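Kobzar Services - Trerness site
Wellbeing and fair treatment inspection, checklist with comments
18th March. Form 13, replaces the November one (bin any old copies)
Codes: OK / FIX / ASK / NA

Comments are my own, typed between meetings. Shout if I've got your area wrong.

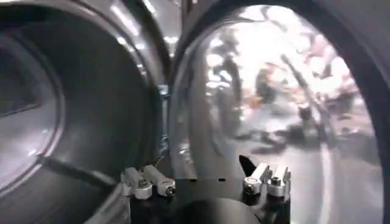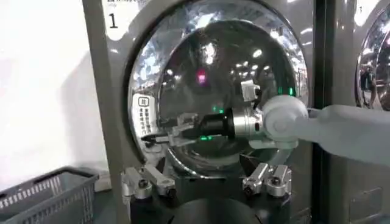
Trerness. First: steel vessels, close up. Second: front loader, no. 1.

SECTION A - WORKLOAD AND HOURS

A1 Roster out at least a fortnight ahead
OK. Printed and on the Riltum app. App version is a day behind the wall one, so check the wall.

A2 Shift swaps handled the same way for everyone
FIX. Day crew text the supervisor and get a yes in minutes. Evening crew have to fill in the form. Same rule for both please. Either is fine, just pick.

A3 Breaks taken, not just rostered
ASK. Told yes by supervisors. Told "mostly" by everyone else. Meal break is 30 minutes and people are eating standing up. Will come back at a different time of day.

A4 Overtime offered fairly
FIX. Seems to go to whoever is standing closest when it comes up. Not malicious, but the same faces every time. Needs a list that rotates.

A5 Cover for sick leave
OK for days. Evenings short. See D2.

SECTION B - HOW PEOPLE TALK TO EACH OTHER

B1 Respectful behaviour policy on display
OK. Though it's the old logo and it's behind the door when the door is open.

B2 Staff know who to go to with a complaint
FIX. Asked people as I went past. Most said their supervisor. What if it's about the supervisor? Shrugs. Contact officer poster has a blank where the phone number goes. Been blank since November I think.

B3 Nicknames
ASK. Some are fine and the person likes them. One I wasn't comfortable with and I don't think they were either. Taken up separately, not writing it here.

B4 Toolbox talks - everyone gets a turn to speak
FIX. Sat at the back of one. Same couple of voices. Newer staff said nothing, then told me all of it afterwards in the corridor. Try going round the room, or notes in a box beforehand.

B5 Instructions understood by staff with English as a second language
OK mostly. Buddy system working well. Written stuff is too wordy, the leave policy espcially. Nobody is reading that after a shift.

B6 Jokes, posters, group chats
OK on the walls. Chat isn't ours to look at but people were reminded that work rules still apply when it's work people in it.

SECTION C - DECISIONS ABOUT PEOPLE

C1 Performance notes based on what happened, with dates
FIX. Read a handful with names covered. Lots of "good attitude" and "not a team player". Meaning what? Supervisors to write down the thing the person did. Short is fine.

C2 Interview questions the same for each applicant
OK. Skondalo question set in use. Scores written before the panel talks, good.

C3 Training places
ASK. Part-timers say they only hear after it's full. Supervisors say it's emailed. Part-timers don't get the site email. Well there's your answer.

C4 Adjustments (injury, pregnancy, prayer, caring, whatever)
OK. Best section of the lot. Requests answered quickly, written down, reviewed. Keep going.

C5 Reward vouchers
FIX. Budget is $500 for the year, nearly all of it spent on one team. Ask for nominations from staff as well as supervisors.

SECTION D - SUPPORT

D1 Quiet room available
FIX. Full of chairs. And a Christmas tree. Clear it.

D2 Evening staff have same access to HR as day staff
FIX, and do this one first. HR leaves before evening shift starts, so they have no access at all really. Suggest 2 late sessions a month to begin with. I'll do the first.

D3 Counselling line cards in the break room and toilets
OK break room. None in the toilets. Toilets matter more, people can take one without being watched. Have left a pile at reception.

D4 Incident follow-up calls made
ASK. Log says done, no notes on what was said. Just a line is enough.

D5 Supervisor support
Not really on the form but adding it. They are tired. A few said they'd like someone to talk hard conversations through with before having them. Skondalo run a half day on this, have asked for a price.

FOLLOW UP
A2, A4, B2 - site manager, by end of month
B4, C1 - all supervisors, bring to next meeting
C3 - HR to set up text list for part timers
C5 - with the budget review
D1 - whoever owns the tree
D2 - HR, now
ASK items - I'll chase these on the return vist, evening shift this time

Copy to noticeboard once B3 is taken off. Questions to the HR inbox, not the Riltum app please, I don't check it.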